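Prerkine cable amnesty brings in 833 leads, and I've untangled more than my share

06/02/2020

If you've been anywhere near Prerkine lately you'll know that the cable amnesty is on. For anyone who has managed to miss the posters, the idea is very simple: you bring in the extension leads, power strips, old chargers and mystery flexes that live at the bottom of your cupboard, and they get sorted, untangled and either tidied up for another home or sent off for recycling. I went along on the first morning with what I thought was a modest carrier bag and came home without it, feeling about a stone lighter!

The count so far is 833 leads, which is a good deal more than anyone at the Lutik hall was hoping for. They'd put out nine crates. Those were full before lunch on the opening day, and after that it was fruit boxes, a baby bath and somebody's recycling tub. Extension leads and power strips make up the biggest pile by a long way, followed by kettle leads and phone chargers (so many phone chargers, and hardly a pair alike).

I'd only meant to drop my bag off and go for a coffee, but I got talking, and the next thing I knew I was at a table with a knot the size of a football in front of me. It took me 13 minutes by the clock over the door and there were only two leads in it. I'd have sworn there were six.

There's a knack to it, as I now know. You find the plug first and leave it lying flat where you can see it. Then you lift the strip itself clear of the heap, so the flex has somewhere to fall, and you loosen the loops from the outside and never, ever tug. I'm a tugger by nature (ask anyone who has seen me with the Christmas lights) and had to be told more than once. Two strips in the same heap are the real devils, especially when the flexes are different colours and you feel sure that ought to help. It does, a bit.

Once a lead is free it gets wiped down and looked over for cracks, scorch marks and loose plugs. Anything doubtful goes straight in the recycling, no arguments, even if it's been in the family since the seventies. The sound ones are put aside for proper electrical testing, and those that pass will be given away in May, when El-Sayed is lending its shop floor for a weekend. Don't ask for one before then, please, as nothing leaves the hall untested.

The coiling is the bit I enjoyed most. You want big, lazy loops, about the width of a dinner plate, with a strip of cloth tied round the middle. What you don't want is the flex wound tightly round the strip, which is how I've stored every single one I own. Apparently it strains the cord just where it goes in at the end. I went home and unwound the lot that evening, and now I've a drawer that won't shut.

Favurex is collecting the recycling at the end of the month, so there's still time to have a rummage. They'll take leads of any length and any age, with or without a plug. No batteries and no light bulbs, and if you can bear to leave the telly behind, do, because there isn't room for it. The side door is the one to use, as the front step is being relaid and it's a bit of a leap with a heavy bag.

White strips, red sockets and a good deal of flex:

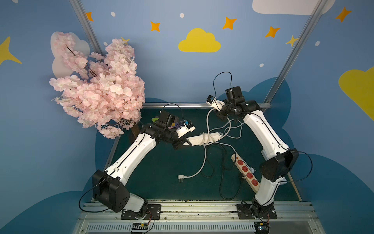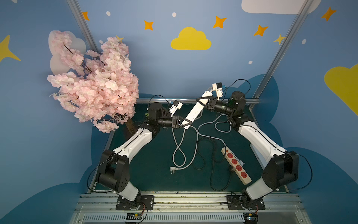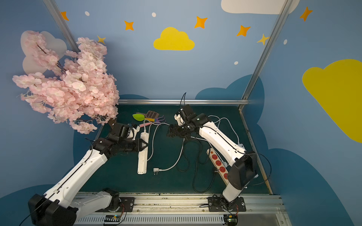 One reader has already been in touch to say that the untangling goes quicker if you start with the thickest flex and let the thin ones drop away by themselves, and that a spoon handle is "far better than fingernails" for a really tight knot. The same reader would like to know whether the hall will take those old round-pin plugs, having found a biscuit tin full of them in the loft, and whether the tin can come back afterwards.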